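Visit report: teleoperation lab at Revano

Revano opened its training floor to outside visitors for one afternoon in July, and I went mainly to see how the recording side is done. The published clips from groups like this show the finished behavior. I wanted to see the hours that go in before it.

The tour had two stops. The first was a bench where an operator moves an unpowered arm by hand and the joint angles are logged. The second, where I spent most of my time, was the remote control station. The operator sits at a pair of leader arms built by Jaris, and the two robot arms at the table follow. The task on the sheet read "soft object, plate", and nothing more.
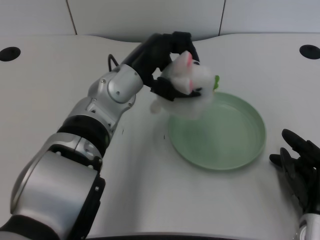 What counts as one demonstration

A demonstration runs from a rest pose to a rest pose. The operator starts and ends the recording with a foot pedal. Our guide gave a target of 60 accepted demonstrations per shift for a task of this size, and 100 before anyone bothers to train on it.

Soft items are slow work. A rigid block can be taken by any two faces, but a plush toy gives way under the fingers, and the operator has to judge the grip by eye. There is no force feedback on the Jaris leaders. I asked whether it was planned and was told it had been tried on an earlier set and dropped - too much drag on the operator's wrist over a full shift.

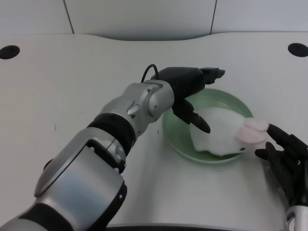
Plush rabbit on the green plate, with the left arm above it and the right hand by the ears.

The logging software is called Meltomero. It stores joint positions, commands and camera video on one clock. It also flags any recording in which the follower lags the leader by more than a set limit. Flagged recordings go to a second person for review and are not deleted automatically, which seemed sensible to me.

Cloth is handled as a separate task with its own sheet. The pinch point matters more than with the toy, and operators are asked to vary it on purpose from one recording to the next. 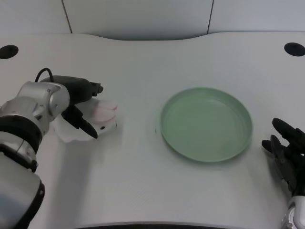 I had a turn at the leader arms myself, 4 attempts in all. The mapping is direct and takes a minute or so to learn. Depth is the hard part. I kept stopping short of the object, and the operator next to me said most beginners do. None of my attempts would have been accepted.

The visit closed with a short talk on floor layout from Deschamps, who supply the benches. Questions on data volume and storage cost were not answered. Parking is behind the main building and fills early.

Last updated: 26 Aug 2020

Comments (3)

benchtop_r: Did they say what rate the joint data is logged at? We get lag flags all day on our setup and I suspect the limit more than the arms.

Author reply: I asked. They would only say that it is fixed across all stations.

oldservo: Same experience with depth. A second monitor with a side view helped me a lot.

Related
- Hand guiding or leader arms: notes from two benches
- Deschamps bench system, first look
- Choosing soft test objects for grasping work
- Open days and lab tours: full list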